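3.2 Laying out upper-body garments

The household portion of the study was carried out in Jurnau, where six participating homes folded laundry on whatever surface they normally used. Most chose the bed. Long-sleeved tops took longer to prepare than any other item in the Tillach garment list, and the time was spent mainly before the first fold, while the sleeves were being brought out from the body of the garment.

Of the 480 folds coded, those involving soft jersey-like fabrics were treated as a separate group. Such fabrics hold bunches and creases near the neckline, and an opening at the neck gives the folder a convenient place to take hold. We coded a garment as "laid out" only when both sleeves lay clear of the body and the neckline was flat. Garments with one sleeve extended were coded as "partly laid out" (Figure 2).
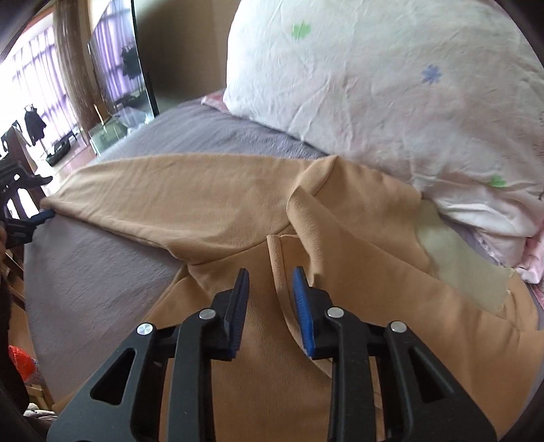
Figure 2. Tan long-sleeved garment on a bed during layout, with one sleeve extended and the fabric bunched across the middle.

Rutkowska objected to this scheme in correspondence, arguing that a raised collar or hood should not keep a garment out of the first category, as many people fold over it without flattening it at all. We accept that the neckline rule is strict. Recoding a subset of about 300 folds without it moved some hooded items into the first category but left the order of garment types unchanged, and the original rule is kept in the sections that follow.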